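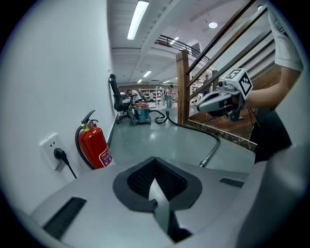
吸尘器用完就该收进柜子里,摊在外面像什么话,上一篇发出去以后有位读者是这么留言的,后面还跟了一句,说我这种人家里肯定乱得下不去脚。

我看完先笑了一会儿,然后去看了看自己家的地,还行,下得去脚。不过这句话我想了好几天,越想越觉得得单独写一篇,因为我在这件事上的看法可能比他以为的还要极端一点:我觉得干活用的东西,就应该放在外面,靠着墙,放在地上,谁走过去都能看见,弯腰就能拿。吸尘器尤其如此。那种带轮子的干湿两用桶式吸尘器,一个大桶,顶上一个盖子,后面拖一条又长又黑的管子,你让我把它塞进哪个柜子?塞进去了,下回谁愿意把它拽出来?

我自己用的是一台Mastex,买了有几年了,桶身上磕掉了好几块漆,轮子有一个转起来吱吱叫。刚买回来那阵子我也是讲究过的,专门在走廊尽头腾了一个柜子,量了尺寸,管子盘成圈,用魔术贴扎好,吸头一个一个插在门背后的架子上,特别好看,我还拍给朋友看过(朋友回了个大拇指,没了)。结果呢,从那以后我吸地的次数明显少了。掉了点木屑,想想算了,用扫把划拉两下。洒了点水,拿抹布。开柜门、拖桶、解管子、装吸头、找插座,这一套下来,活还没干人就先烦了。后来有一回我偷懒,用完没收,就推到墙边插座旁边搁着,管子也懒得盘,第二天一看地上有灰,顺手按了开关,吸完了。第三天又吸了一次。我就是从那时候开始觉得柜子这个东西有点问题的!

当然我知道反对的人会说什么,因为我家里就有反对的人。第一条永远是管子绊脚。一条黑管子在地上绕一圈再拐两个弯,从墙边一路伸到屋子中间,晚上不开灯走过去,确实有可能摔一跤,这个我认。我自己就踩过那个金属接头,光脚,疼得我骂了一句不能写出来的话。所以我现在的规矩是,干活的时候管子爱怎么躺怎么躺,收工的时候把它推回墙根,不盘,不扎,拿脚往边上一拨就完事。要求再高我就不干了,我太了解我自己了。

第二条是难看。这一条我就不太服气。什么叫难看呢?一台湖绿色的桶,红盖子,搁在一面白墙前面,我觉得挺精神的,比很多人花大价钱买回来的摆件都强。Grelow去年出过一套所谓的清洁收纳柜,奶油色的,门板上压着竖条纹,我去店里看过,做得是真漂亮,导购把吸尘器往里一推,门一关,什么都没有了,整面墙干干净净的。我站在那儿看了半天,心里想的是,这一关门,里面那台机器这辈子大概也就出来五回。我没买,买了一袋他们家的挂钩回来,现在挂着雨衣。

说到靠墙放东西,我还要替办公椅讲两句话。很多人看见一把椅子背对着墙停在那里,前面没有桌子,就浑身难受,觉得这椅子“没归位”。可是一间大屋子,地面又平又滑,带轮子的椅子它的位置就是不固定的呀。谁要坐谁拉过去,坐完了往墙边一蹬,多好。黑网布靠背、带头枕的那种,又高又宽,硬塞到桌子底下反倒占地方,扶手还老是撞桌沿。我有一把Esosel的,头枕已经有点歪了,平时就在墙边待着,吸地吸累了我就坐上去歇一会儿,吸尘器在左手边,水杯放地上,这是我一个礼拜里比较舒服的几分钟。

不过有一样东西我是一点都不肯商量的,就是灭火器。它必须在外面,必须看得见,前面不能堆任何东西。这几年我见过太多人把灭火器也“收纳”了,有塞到水槽柜子最里面的,前面挡着洗洁精和一摞塑料袋,有套一个布罩子的,罩子上还绣着花,我真的看得着急。红得那么扎眼,就是为了让你慌的时候还找得着它,你给它套个米色的罩子图什么呢?我的就直接立在地上,靠着墙,旁边是插座。有人跟我说放在插座边上不好,万一就是插座出事了呢,你伸手过去拿多危险。这个意见我觉得有道理,我已经打算把它往门口那边挪一挪了,门口确实更合适,边退边拿,心里也踏实。但是“挪到门口”和“收到柜子里”完全是两码事,这个弯请大家不要替我拐过去。

顺便说一句,既然放在外面,走过路过就看一眼那个小圆表,指针在不在绿的那一段,就一眼的事。我以前灭火器放在储物间里的时候,从来没看过,等搬家翻出来,指针早就掉到底了,瓶身上全是灰,标签都粘住了旁边的纸箱。那是六月里的事,储物间热得要命,我抱着一个不管用的灭火器站在里面,心情很复杂。

插座我也有意见(既然写到这儿了,就让我一次说完吧)。我现在住的地方,墙上的插座都装得很低,离地不远,装修的人说低一点好看,家具一挡就看不见了。好,家具一挡,我也插不进去了。后来我干脆把那一整面墙空出来,什么柜子都不靠,就一面光秃秃的白墙,插头插上去,黑线垂下来,看得清清楚楚。来串门的人总要问一句,这面墙你打算放什么?我说什么都不放,就放线和吸尘器。对方一般就不问了。真的,一面能用的墙太难得了,你想想你家有几面墙是可以推着吸尘器一路走到头、中间不用搬东西的?

那么东西到底要不要上架子呢?要的,我又没说架子不好。我屋子最里头有一排白架子,是Meesuk的便宜货,一层层放满了杂七杂八的,胶带、灯泡、旧电线、说不清是哪台机器上掉下来的零件。架子适合放那些你一年找它两回的东西。找的时候走远一点,翻一翻,发一发牢骚,也就找到了。天天用的东西放在离你近的地上,偶尔用的东西放到远处的架子上,我的整理方法讲完就这么长,写不成书的。我倒是买过一本讲收纳的书,70块钱,里面教人给每样东西贴标签,我照着做了,写了32张标签,贴到后来有一张上面写的是“其他”,再后来有2张写的都是“其他”,我就停手了。那些标签现在还在架子上,边都翘起来了,里面装的东西跟上面写的早对不上了。

我也承认,我这套办法挑房子。屋子得够大,地得够平,最好是那种灰灰绿绿的、磨得发亮的地面,轮子一推就走,灰也看得见。要是家里本来就窄,过道只够一个人侧身,墙边再放一台桶式吸尘器,那确实是给自己找罪受,换我我也收起来。家里有刚会走路的小孩的,也别听我的,管子、电线、插座,样样都在他手边上,该锁就锁起来。所以留言的那位读者,如果您家是这种情况,您说得对,我向您道歉,“像什么话”这四个字我收下了。

但要是您家地方明明够大,只是因为怕客人来了不好看,就把吸尘器关在柜子里,我还是想劝您试一个月。推出来,插上电,就放墙边上。管子拨到旁边去。一个月以后您再看看地上的灰,看看自己有没有比以前多吸几次。要是没有,您再回来骂我,留言我都看的,上回有人骂我地板蜡买贵了我也认真回了。

我那个吱吱叫的轮子,倒是有谁知道该上什么油吗?我试过缝纫机油,管了两天又叫起来了。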